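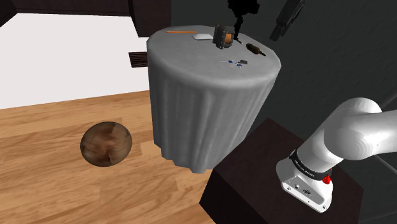

**Component:** Genutham catalog importer
**Reported by:** Tsegereda Belay
**Assigned to:** Valentin Marty
**Priority:** High
**Status:** Resolved, one follow-up open

### Reported problem

The nightly import of the Paucar supplier feed stops before the end. The feed file has 2,675 rows. After the run, the product table holds 2,000 rows from that supplier. The job is marked as successful and no alert is sent.

First seen after the January update of the importer. Other suppliers look normal, but their files are all smaller.

Expected: 2,675 rows imported, or a failed status with an error.

### Environment

- Importer running on the shared batch host, production
- Scheduled start 02:15
- Feed format: CSV, UTF-8, semicolon separated
- Staging database is a copy of production, refreshed monthly

### Log

**08:40, V. Marty**
Pulled the job log. Last lines:

```
02:15:03 INFO import start supplier=paucar
02:15:04 INFO source file opened
02:15:41 INFO batch committed rows=2000
02:15:41 INFO import finished status=OK
```

No warnings between open and commit. The round number points to a limit and not to bad data. Checking the file anyway.

**09:10, V. Marty**
File passes the format check. No stray quotes, no byte order mark, line endings consistent. Row 2,001 is an ordinary row. Moved it to the top of a test file and it imports without trouble.

**09:35, T. Belay**
Can the missing rows be loaded by hand today? Purchasing is waiting on prices for the lower part of the list.

**09:50, V. Marty**
Yes. Split the file in two and ran both parts manually with the scheduler disabled. Both finished. The product table now has 2,675 rows for Paucar. Scheduler is back on. Tonight's run will not delete anything because the importer only updates and inserts, but rows past the limit will keep today's prices until this is fixed.

**11:20, V. Marty**
Reproduced on staging with the full file. Tried the following:

1. Raised the memory limit for the job. No change.
2. Raised the database timeout. No change.
3. Set `batch_size` from 2000 to 500. Import stops at 500.
4. Set `batch_size` to 3000. All rows imported.

The importer commits the first batch and exits. It never asks for a second one.

**13:05, V. Marty**
Compared the reader module with the version before the update. The loop used to continue until the reader returned an empty batch. It now continues while `has_more` is true. The CSV reader never sets `has_more`, so it stays at the default, false. The API reader does set it, and suppliers on the API are not affected.

**13:30, T. Belay**
Does this touch Divine and Nekik? Both are on CSV.

**13:45, V. Marty**
Same reader, same fault, but both files fit in one batch. Divine has 97 rows. Nekik is larger and still below the limit. Compared both tables against their source files and found no missing rows.

**15:10, V. Marty**
Patch applied on staging. The CSV reader now sets `has_more` after each batch by looking one row ahead. Ran the full Paucar file with `batch_size` at 500 and again at 2000. All rows present both times, no duplicates on the supplier SKU.

Also added a check at the end of the job: if rows read plus rows rejected does not match the row count of the source, status is set to FAILED and the alert goes out. Tested with a reader stopped on purpose after one batch. Job failed as expected and the mail arrived.

**16:20, V. Marty**
Patch deployed to production. `batch_size` left at 2000.

**08:25, T. Belay**
Checked the night run. Log shows two commits, 2,000 and 675 rows. Prices in the lower part of the list match the supplier file. OK to close from our side.

### Root cause

Loop condition changed in the January update. The CSV reader was not changed to match. Existing tests used files that fit in a single batch.

### Follow-up

- [x] Row count check at end of job
- [x] Divine and Nekik tables compared with source
- [ ] Add a test file with more than one batch to the importer test suite (V. Marty)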